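My uncle, Teemu Salminen, died in July. He was 78 and had lived in Stockdale for 32 years, the last 20 of them in the same flat above the chemist. He mended clocks for a living and kept a ledger of every one.

The funeral was small — up to 200 cards came afterwards, mostly from old customers.

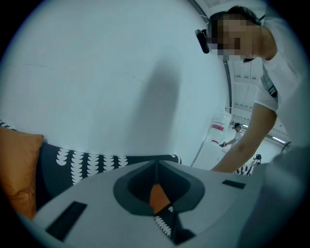

I have been reading the ledger in the evenings. Entry 198 is my grandmother's mantel clock, marked "no charge". She never told us it had been broken. The ledger goes to my cousin in Mevbridge next month, along with his tools.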